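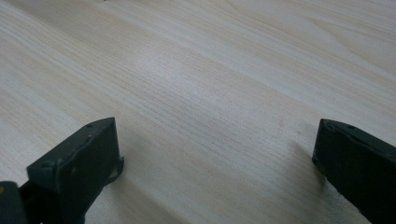
How do I talk politics at church without wrecking it?

Posted by quietpew

Hi all, our provincial election is coming up and the parish in Brodotlow has asked me to host a discussion evening after the Wednesday soup supper. I love these people dearly, but we have everyone from retired union folks to small business owners, and last time the conversation turned to housing it got pretty heated (two families sat on opposite sides for ages after). Has anyone run one of these and kept it friendly? We usually get 22 people, and I have the hall until 9.

mitasow_gran

Oh, I feel for you! We did one in Mitasow before the last vote and I was a bundle of nerves. What helped us was starting with a short reading and a bit of quiet, and then small tables with one question each, something like "who in our town is having a hard time, and what would help them?" No party names for the first 60 minutes. People grumbled about that rule at the door, but they kept to it, and I heard neighbours telling stories I'd never heard in all my years there. Mix up the tables yourself, dear, or the couples will all sit together. And do check with your priest or minister about what can be said on church property, as ours had a letter from the diocese with some firm points about endorsing candidates.

Storix

just have cake

Posted by hallkeys

I'd agree with the small tables, though I'd go for 7 at the very most or the shy ones never get a word in. We let ours run long and I regretted it, so finish while people are still enjoying themselves and put the kettle on. If housing is the sore spot, I'd leave it for a second evening once everybody has had some practice.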